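Traketti round table, honey finish

I've sold a fair few tables over the years and this is the one I'd have in my own kitchen (I do have it in my own kitchen). It's a round wooden top in a warm honey-brown, and the grain comes out in long faint streaks with the plank seams showing. If you like your furniture perfectly plain and even, have a look at the Calo instead.

The sheen is a soft one, so you get a bit of glow when the light falls across it and no mirror shine. Small things in pale colours look lovely on it – light blue and pink especially, against all that honey. 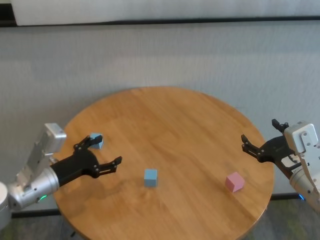
Waltraud Kettler wrote to ask whether the round edge wastes space compared with her old square Besnard, and said she'd worried about it for weeks before ordering. Her verdict now is that she wouldn't go back, mostly for her hips' sake, though she does miss having a corner to park the post on.

Looking after it is easy. A damp cloth, then a dry one, and a little Fleker wax when it starts to look thirsty. I do mine every August and forget about it the rest of the year! Please use a mat under hot pans, I learned that one on my own table.

Price is £527, or £300 for the ex-display one, and I've only got 2 of those left. Local delivery is free and we'll carry it in for you. Ring before noon and ask for Cillian Doherty if you'd like to come and see it first.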